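Planting Up the Titstead Courtyard
Horticulture and Garden Design, end of year project report
Submitted July 15, 2021

I picked the courtyard because I walk past it every morning and it always looked so miserable! It's a paved square behind the Titstead library, shaded for most of the day, with one long raised bed that had nothing in it apart from ivy and a lot of crisp packets. My brief to myself was simple: get something growing there that would still look decent in winter, and keep the watering down to a job one person could do before breakfast.

I started with the soil, which I should have done a week earlier than I did. The bed is 9 metres long and the bottom end holds water like a bucket, so anything that hates wet feet had to go up by the library wall. I dug in leaf mould along the whole length (my back has still not forgiven me) and left it to settle while I drew up the planting plan.

The plan went through three versions. In the first I had far too many hostas, and the slugs would have thanked me for every one of them. The second was nearly all evergreen and looked a bit like a car park. The third mixes ferns, hellebores and hardy geraniums, with a winter box at each end and some big cobbles to break up the front edge. I'm really pleased with the cobbles — they were left over from the Smadi Yard clearance and cost me nothing but a very slow walk with a wheelbarrow.
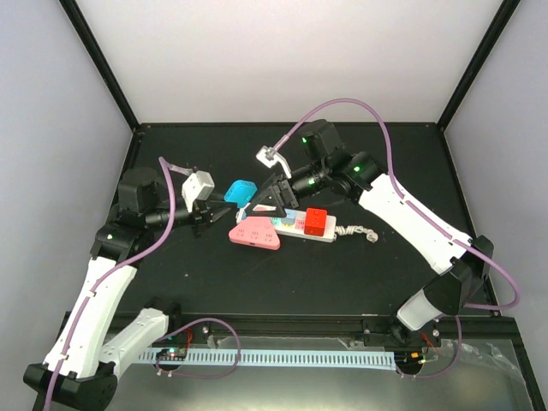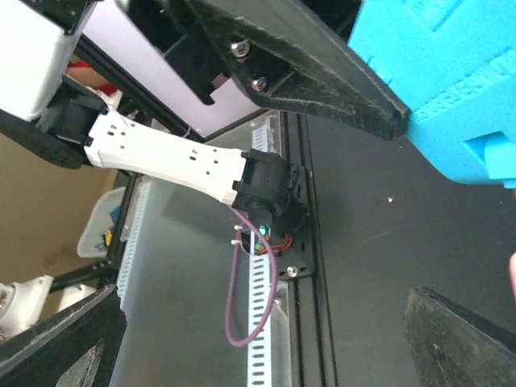
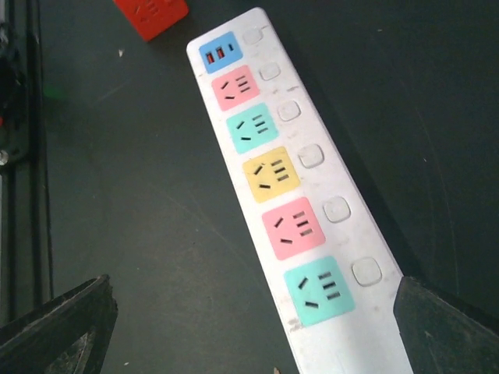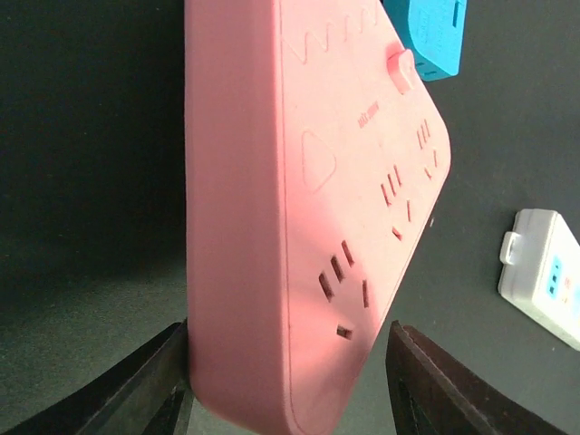

Planting took place over five mornings in May. I bought most of the plants as small plugs from Taline Nursery, 159 in all, because bigger pots would have eaten the whole budget. The ferns sulked at first and then put out lovely new fronds. The geraniums never looked back. I lost a few hellebores at the wet end and moved the rest up the slope, and I'd do that from the start if I had another go.

Watering was harder to get right than I'd thought. The wall keeps the rain off the back of the bed, so the front could be soaking while the back was dust. I laid a Prera seep hose along the wall side and ran it for around 3 hours a week in the dry spell. It's dull to look at but it's hidden under the bark now.

If I carried on with this next year I'd like to put a climber on the north wall, maybe a climbing hydrangea, and swap one of the winter boxes for a bird bath. The blackbirds have already found the leaf mould and throw it all over the paving, so there's sweeping to do — I've left a stiff broom behind the bin store door.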